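3.2 Household storage: the bread box

Bread storage came up in the household interviews more than we planned for. Of the 781 items in the Vosness kitchen inventory, the roll-top bread box was one of few that people kept on the counter all year and opened every day. Most could not say when they got it. Several used it for things other than bread – mail, tea, batteries, dog treats.

For the handling part of the study we worked with one box type, code Fokel 6 in the inventory. Plastic tub, wide rim, tinted lid on side pivots. Figure 4 shows the open position, which is the one we use for all the access measures below.
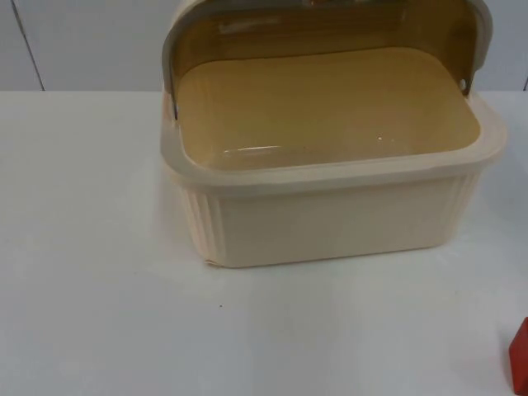

Figure 4. Bread box with the roll-top lid fully open. Note the overhanging rim and the ribbed corners of the tub.

Two features matter for daily use. First the rim. It is wider than the walls under it, so a hand coming down from the front meets a lip before it meets the inside. Interviewees described resting the heel of the hand there while feeling for the end of a loaf. Second, the lid travel. Open, the panel stands along the back and curves up over the tub, so it needs clear height. Under a wall cabinet this is a problem in older kitchens, and people left the lid half way and reached in from the side. Crumbs collect at the pivots in that case (see 3.4).

The tint is a seperate issue. People said they liked it because it hid the mess. They also said they forgot what was in there. Both answers often from the same person. We coded these as one theme in the Pîrvu scheme, which may be too coarse.

Placement was next. On a bare table the box can go anywhere and be turned freely; on a real counter it gets pushed back against the wall and stays. We kept to a plain white top for the handling work, no shelf above, nothing on the wall behind.

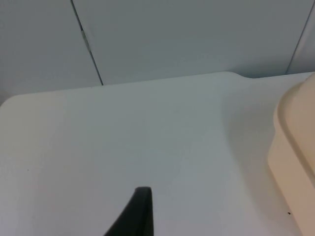 Last updated: August 2019

Clearance at the back was coded on 8 levels, from touching the wall to free on all sides. Level 1 was the most common in the home visits. Corner placement was coded apart, as it blocks one side as well as the back. Toasters next to the box were noted but not not coded.

Cleaning: not covered by the Winumus protocol, so only interview data. Wiping the outside was weekly or so for most. The inside was done "when it smells". A smooth front wipes fast, ribs do not – a point raised by several people without prompting.

Limits. One box type only, one material. No wood, no enamel. Findings on lid travel should not be carried over to drop-front boxes, where the door comes down into the work area.

This site uses cookies to improve your reading experience. Accept | Manage settings

© 2019 Vosness Household Studies. All rights reserved. Contact | Back to top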